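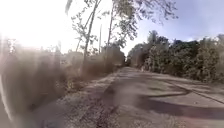 Friday, February 23, 2018

Hi all,

Shayne Tamihana wrote:

> Can any machine do real chores yet? I'd settle for one that sweeps
> grit off a worn old road with no lines painted on it.

Not one I'd leave alone, Shayne! We ran the Tornix sweeper for 90 minutes in September and it did fine on the shop floor (flat concrete, walls to follow). Outside was another story. It stopped 4 times at tree shadows — took them for holes, I think — and it kept wandering off into the gravel on the shoulder. I got 300 yards done with it and finished with a push broom.

Laundry is worse. Ours folds two towels and then wants help with the third. Has anyone on the list tried the Celonik one on patched asphalt?

Aroha Gilchrist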